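How to budget a tabletop station for hand-held gripper recording

Written by Pin-yu Wei. Last revised Friday, April 7, 2023.

Use these steps before you send a purchase request for a two-gripper station. They cover the bench, the grippers and the consumables. Robot arms are planned on a separate sheet.

Step 1. Fix the task first. Sorting socks from a basket needs a plain table, one perforated plastic basket and a bag of mixed socks. Write the task in the first line of the sheet and price only what it calls for.

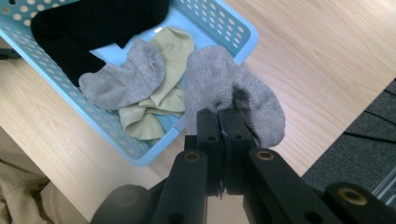 Step 2. Price the grippers as pairs. Our Plutatus quote came to $301 per hand for printed parts, inserts and pads, without the camera. Order one spare set of fingers for each pair. Pads go on their own line because they are replaced more often than the linkage.

Step 3. Plan the cables. Measure from the operator's wrist to the recording computer with the arm fully extended, then add slack. Check the lead time on long cables; our September order took 48 days. Budget for stands, curtains and floor space in the same step, or they end up on someone else's account.
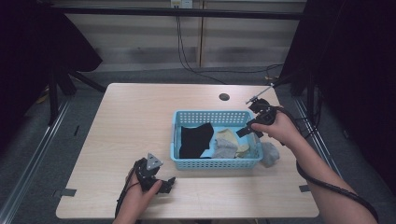

Step 4. Set operator hours. Ming-te Hsieh plans on 60 usable recordings per shift. For a target of 1000, that is 17 shifts, with the last one partly filled. Multiply by two if each station needs a second person for checking.

Step 5. Add consumables: tape, replacement pads, spare baskets. Buy all baskets in one order so the color and hole pattern match between stations.
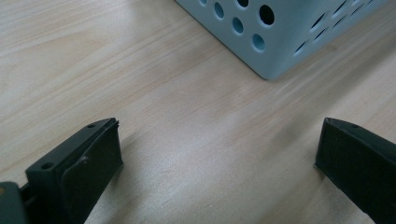 Gripper fingers open over the tabletop, with the basket beyond.

Step 6. Compare at least two suppliers on the same parts list. Cerkix quotes assembled units and Plutatus quotes parts, so add assembly labor to the second figure before comparing. Enter shipping separately and save both quotes with the sheet.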